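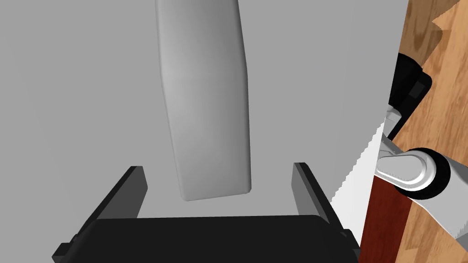 Wrist camera close-ups and a policy that won't commit

My problem is with simulated demos for a two-armed kitchen task, and with a policy that has learned to arrive at things and then think about its life. I drive both arms by teleop, record a camera on each wrist plus one overhead, and train on the lot. The part that fails is the last bit of the approach. Take a moment like the one I've posted, with the fingers wide open and that rounded grey-white thing hanging a little past the tips against a big plain grey surface. A person can tell you which way to go. My policy gets to more or less this view and hovers. Sometimes it drifts left, sometimes it closes on air with great confidence. The overhead view is fine the whole time, and the other arm is parked off to the right doing nothing, as instructed.

I have 243 demos of this one task, all mine, recorded mostly after 10 at night. Loss goes down nicely. Success does not go up nicely. Do I need more demos, different demos, or a different hobby? I'd also like to know if the jagged edge where the grey surface stops is going to hurt me. It crawls a bit when the wrist moves, and I can't decide if the network cares.

Tiago Macedo

Kavitha Iyengar

Before you record any more, play back your own demos and watch only the last couple of seconds of each approach. My bet is that you pause there. Nearly all of us do it when driving by hand: you get close, you stop, you check the other window, you wiggle, then you go. The recorder saves all of that as if it were wisdom. If a fifth of your frames near the object are "do nothing," the policy has learned that doing nothing is what one does near objects.

I had this on a drawer task last November. I had more than 4000 frames where the commanded motion was basically zero, and they were nearly all in the same spot. I cut the idle stretches with a dumb threshold on arm and gripper speed, retrained with the same settings, and the hovering mostly went away. Watch the threshold around the grasp, though. Holding still while the fingers close is a real part of the task, and my first version of the filter threw that out too. The result was a robot that never waited for its own hand.

Second thing, the view itself. A smooth pale surface with no marks on it gives a wrist camera almost nothing to judge distance from. Two steps closer and two steps back look about the same, so all the information is in the object, and yours is nearly the same color as what's behind it. If you are allowed to touch the scene, vary the surface color and the lighting between episodes. If you aren't, make sure the arm's joint positions are going into the policy along with the pictures. You'd be surprised how often they were dropped in some config file and never put back.

As for different demos: yes, a few. Start some with the gripper already off to one side and near the object, then correct. Your clean runs never show it how to get back from a bad place, so when it lands in one it has no opinions. I'd do 52 of those before I did another 200 of the full task. (52 is not science. It's how many I got through one Friday before my wrist gave out.)

Gerd Kohlhase

Get a better simulator. We moved everything to Grodeo and the edges are smooth now.

Nasrin Golestani

Smooth edges are pleasant but I doubt they are the trouble here. If you train and test in the same renderer, the policy sees the same jaggies both times and gets used to them, same as the rest of us. It matters if you plan to go to real cameras later. In that case turn on anti-aliasing if you can afford it, or shrink the pictures with a decent filter before training, because plain nearest-pixel resizing makes the crawling worse. A little random blur helps too.

I agree with Kavitha on the pauses, and I'd add one check that takes 10 minutes. Black out the overhead camera at test time and see what changes. Then put it back and black out the wrist camera. In my case the second test changed nothing at all, meaning the policy had been ignoring the wrist for weeks and I had been lovingly adjusting a camera that might as well have been a sticker. If yours comes out the same way, try dropping the overhead view at random during training, maybe one episode in 4, so it has to look at its own hand now and then.

Also look at your timestamps. My wrist stream was saved a few frames behind the actions. You can get away with that in open space. You can't get away with it between two fingers.

Tiago Macedo

Went through the playback. I pause in nearly every one, and in several I seem to have gone to get a drink. Filtering now, and I'll do the off-to-one-side starts over the weekend. Joint positions were in. Timestamps I haven't looked at yet.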